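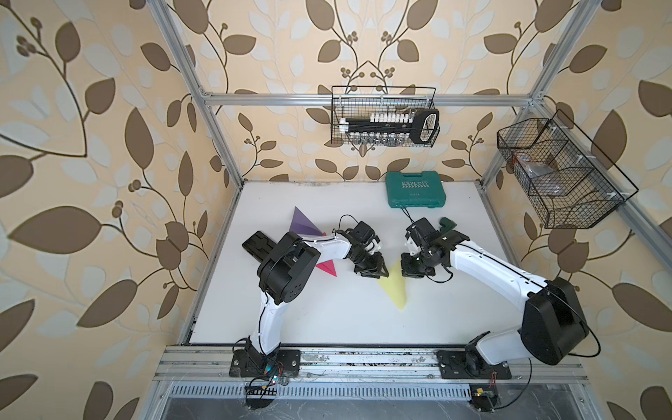

Opinion » Automation » Kit on offer

Rent the arms, keep your head

Three people forwarded me the Nodirent offer before lunch on Friday. Two arms, a bench, a frame, delivered and bolted together, 1,445 a month, minimum term 8 months. Or buy the lot at the end for a further 3,744. Everyone wanted to know if I thought it was a bargain. Short answer, no. Longer answer, it might still be worth it, but for reasons the brochure never gets near.

Start with what you're paying for. Two small arms on a white table, facing each other, one gripper each. That's the product. Nodirent calls it a "complete bench colleague" and I wish they'd stop. A colleague fetches the thing you forgot. These reach the middle of the table and a bit past it, and if you leave your socket set in a basket up on the back crossbar, it stays in the basket.

Which is fine! I like the reach. A small job in a small space is where this sort of kit earns its keep. Dede Arthur had the same bundle at the Doltdale repair shop over the winter and what he told me was mostly about tables. Put the work in the middle. Keep the middle clear. He spent his first fortnight tidying, basically, and thinks half the trouble people report is clutter and the other half is cables.

Cables. Right. They run down the outside of the arm and loop off the shoulder, and I don't see why a firm charging this much can't route them better. Mariama Ansah, who has fitted more of these than I've had hot dinners, says outside is easier to mend. Granted. Still snags. I'd want clips in the box and a page on it in the manual, and the manual I was sent has one line. One.

Same complaint about the circuit boards. Little green board fastened under the mounting plate, bare, wires showing. In a lab, who cares. In a workshop with filings and a kettle, I care. A cover would cost pennies. Ask for it before you sign, Geto put them on as standard when they were still trading in this stuff and nobody paid extra.

Now the good bit. Having two arms on one bench matters more than having one better arm. Most hand jobs are hold-this-while-I-do-that. Coloured shapes to sort, fine, one gripper will do you. Anything with a tool and a part and you need the second hand, even a clumsy one. Dramani's single arm is quicker on paper and costs less, and I'd still take the slower pair. Yayra Darko disagrees with me on this and she's run both, so weigh that up. Her view is that the setup time doubles and people never count it. Fair point, I didn't count it either untill she said.

What does annoy me is the pricing. Eight months is too long for a trial and too short for a proper project. By the time you've got the thing doing a job you trust, the rental's nearly up and that buyout figure is looking very reasonable, and I don't believe for a second that's an accident. A small shop should push for 2 months with a break clause. Nesrin Kırmızıgül asked for exactly that and got it, after a phone call and a long silence. It isn't on the price list so you have to ask.

And training. The offer has "onboarding included", meaning a video call. I sat in on one in July. Pleasant chap, good slides, didn't once ask what the customer wanted to pick up. Surely thats the first question? Size of the part, what it's made of, where it has to end up. If the answer is "no idea yet" then don't rent anything, go and watch your own bench for a week with a notebook.

So who should sign. A college workshop, maybe. A repair place with one dull fiddly task and somebody patient. Not a business hoping to lose a wage from the books by spring, it won't do that and I'd be embarassed to sell it that way.

Get the cable clips in writing.

Last updated: July

Related
Dramani single arm: six weeks in
Why your bench is too small
Buyout clauses and how to read them
Letters: Doltdale readers on rented kit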